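The Snack Drawer, Revisited

November again, which means the office on the second floor at Clirkham has reopened its oldest argument: what belongs in the shared snack drawer, who fills it, and whether a bag of plain rice cakes counts as a contribution or as an insult.

For those who joined us this year, a short history. The drawer began as the bottom half of a filing cabinet that had stopped locking. Somebody put a box of granola bars in it during a long budget week, somebody else added pretzels, and by spring we had a laminated sign. The sign said TAKE ONE, LEAVE ONE. It has been amended in pen four times, and the current wording takes longer to read than most snacks take to eat.

Last year we finally put a jar next to the drawer and wrote down what went into it. The total for twelve months came to 828 dollars, all of it in small bills and coins, apart from one foreign banknote that has been passed between three departments and is now taped to the wall above the kettle. Over the same twelve months the tally sheet on the inside of the cabinet door recorded 3,568 items eaten. I'll leave the division to the people in accounting, who ate a good share of them.

The tally sheet also shows when we eat. The big rush is at 3:30 in the afternoon, as you'd expect. The second biggest is at 9:10 in the morning, twenty minutes after most of us have claimed to be full from breakfast. There is a small and rather sad bump at 6:45 in the evening, and I think we all know which project that was. (It was Flurow. It shipped. The crumbs are still in the keyboard of the meeting room computer.)

As for what gets eaten, the survey results are in, and they're not flattering. Given a free vote, you asked for fresh fruit, unsalted nuts and something called seed crackers. Given a free drawer, you went through the chocolate by noon and left the seed crackers until they had to be thrown out by the box. The only fruit that moved at any speed was the dried mango, and that was because it was sticky enough to be mistaken for candy.

The real winners of the year were the single-wrapped cakes. Nobody put them on the survey. They came in with people returning from trips, or from the grocery store across from the Poseo building, and they were gone before the kettle boiled. A small cake in its own wrapper asks very little of you. It needs no plate and no knife, and you don't have to work out who cut the last piece so thin.

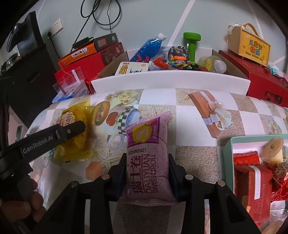 A reader from the third floor wrote in to say that wrapped cakes are exactly what is wrong with the drawer, that they're mostly air and sugar, and that in the old building people used to bring in a real loaf cake on a board and cut it in front of everyone, which kept the portions honest. The same message asked that the sponge ones please be kept toward the back, where they won't get squashed by the soup cups.

We have taken both points under advisement. The loaf cake idea has been tried, as some of you may remember. It was a lemon one, it was very good, and it sat on its board for two days with a single slice left because no one wanted to be seen finishing it. On the third morning there was half a slice. On the fourth there was a quarter. By the end of the week we were looking at a piece of cake you could have mailed with one stamp.

So, the rules for this winter. The jar stays. The suggested amount goes up to 30 cents an item, payable on the same day and in money. (Paper clips were found in September. We aren't angry.) Anything with a strong smell goes in the refrigerator in a closed box. The soup cups move to the shelf over the printer, so the soft things can have the drawer to themselves.

The Ra team has asked for its own drawer and has been told to wait until it pays into this one.

Rice cakes will count as a contribution through the end of the year, after which the matter will be put to a vote. Ballots are in the drawer, under the seed crackers, where they should be safe.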